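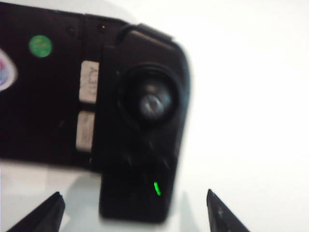
Hand controller above the open gripper fingers, green indicator lit.

Home Practice Notes Gallery Downloads Contact

Gripper Cell Working Rules: Gallery
December - by Mali Dafis
Last updated: December, revision 9

This page goes with the working rules for the gripper cells at Hesbridge. The rules were first drafted at Putley and were revised after Eun-seong Ma's review of the inspection sheets. Where a caption and the rules disagree, the rules apply.

Handheld items (Section 2)

Any powered item offered to a gripper is treated as live while an indicator on it is lit. The operator records the indicator color on the run sheet before the first close command. An unlit indicator is not proof that the item is off, and the entry for it is "unknown" until the power state has been checked by hand.

Approach with the fingers open and stop short of contact. Closing speed for the first grasp on a new item is limited to 30 mm/s. Labels and stickers stay on unless they fall within the contact area. If one has to come off, note its position and text first. Illegible labels are entered as illegible - do not guess at a part number.

Housings and fasteners (Section 4)

External fasteners are inspected at the start of each shift and again at 4000 cycles, whichever comes first. Inspection is by eye, then with the correct driver at the torque on the maintenance card. A hex key forced into a star socket will damage it, and a damaged head is replaced at the next stop.
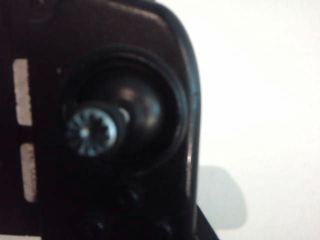 Gripper housing, close up. Fastener head with a star-shaped socket, set in the round recess.

Witness marks are optional at Hesbridge and required on the Bouzid line. Use one stroke across head and housing. Open holes in a housing are checked against the drawing before anyone reports a missing screw, as several patterns are supplied with unused positions.

Keep close-up inspection records for 30 days. The file name carries the cell number and the section number, nothing else.

Corrections to Mali Dafis. The Stosa cells have their own sheet - see Downloads.

Previous Next Back to Gallery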